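Jendton Mets slatted worktable, white

Bench-height worktable for repair rooms, school workshops and packing areas. Made by Jendton, sold and delivered by Grolura.

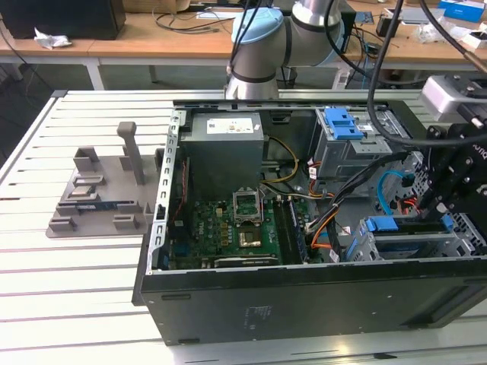

Overview

The Mets has an open slatted top in place of a solid board. Small screws can drop through the gaps, so most buyers add the clip-on tray (sold separately), which hangs on the underside and slides out from the front.

The top is supplied in one piece. The legs are packed flat and bolt on with the key provided. Allow half an hour, and have a second person ready to help turn the table over.

Specification

Colour: white
Maximum load, evenly spread: 106 kg
Feet: adjustable, for uneven floors
Use: indoor only
Guarantee: 3 years, frame and top

Static and electrical work

The Mets is not an anti-static bench. For work on circuit boards, use an earthed mat and wrist strap. The Dellonell mat fits the top without trimming and has a press stud at either end. Mats and straps are not included in the price.

Do not run mains leads through the slats. A cable hook can be fixed to either rear leg.

Cleaning

Wipe with a damp cloth and a little washing-up liquid. Avoid scouring pads, which dull the finish. For dust between the slats, a soft brush works better than a vacuum nozzle. Flux and label glue come off with isopropyl alcohol – try a hidden spot first.

Check the leg bolts after the first month and tighten if needed.

Delivery and returns

Tables are sent by pallet to the kerbside. Orders placed before noon normally leave the warehouse the next working day. Schools ordering 6 or more tables can ask for a single timed delivery.

Unused tables can be returned in their original packing. Please keep the corner blocks, as we cannot collect a table without them.

Spare parts

Feet, bolts and single slats are kept in stock. Quote the code on the sticker under the top when ordering.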